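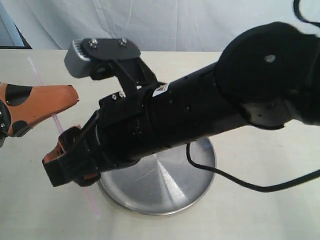
Tamsin Escobedo
Study Coordinator, Body Composition Group, Arkville

Sep 6, 2020

Waist readings for the second visit are entered. Of 243 participants, 14 have no hip value and will be called back. The tape was placed midway between the lowest rib and the hip bone, as agreed in May. Seven records from the Ortner clinic were taken at the navel instead – these stay out of the waist-to-hip table until repeated.

Scale B read 600 g high against the check weight. Brandov has been asked to service it. Weights taken on Scale A are not affected.

Open item: confirm with Drandosov whether fasting status is recorded on the new form.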